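Re: [elections-methods] Weighting the phone sample for the ward survey

On 24/10/2018, Kastriot Begović wrote:
> I have read the draft on campaign messaging and vote choice. Table 3
> gives 2924 completed interviews, but the regression uses 1616. Where
> did the others go? Also, does "contacted by a campaign" include text
> messages, or only calls and visits?
>
> Kastriot

Kastriot,

The 2924 figure is everyone who finished the first wave in May. The models use only people who also answered the second wave and who gave a vote choice both times, and that leaves 1616. The draft should say so under the table. I will add a line.

On your second question, texts are included. The item reads "Has any party or candidate been in touch with you in the past month, in person, by phone, by text or by mail?" We coded a single yes or no. A follow-up item on the type of contact went to a random part of the sample, and 711 people answered it. That is too few to split by party, so I kept it out of the main models and put it in the appendix.
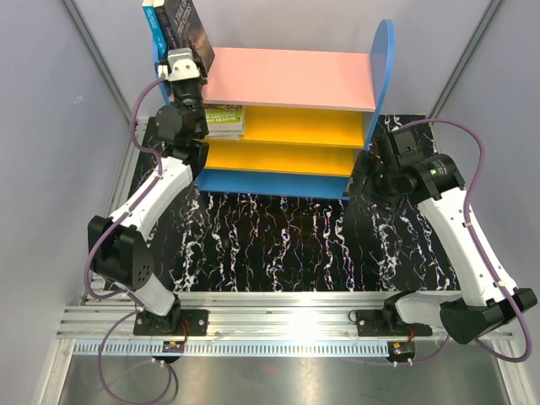 Benedetta Sartori
Survey Methods Editor, Wunatwood Election Panel

Two further points on the weights. The Wekitz file is weighted to age, sex and past turnout. It is not weighted to education, and the second wave lost more people without a degree than with one. I reran model 2 with education added to the weights. The contact coefficient gets smaller and its interval now includes zero. I think we have to report both versions.

The other point is recall. People who follow politics closely report more contact, and they are also less likely to switch. Ginette suggested matching the answers to the Sawatzky contact logs, which cover 2000 of the addresses we drew. The logs record attempts, so a door knocked with no reply counts the same as a conversation. I would use them as a check on the self-reports and leave the outcome model alone.

If anyone has a copy of the earlier codebook with the original wording for the mail item, please send it to me off list. The one in the shared folder stops at question 40.

Benedetta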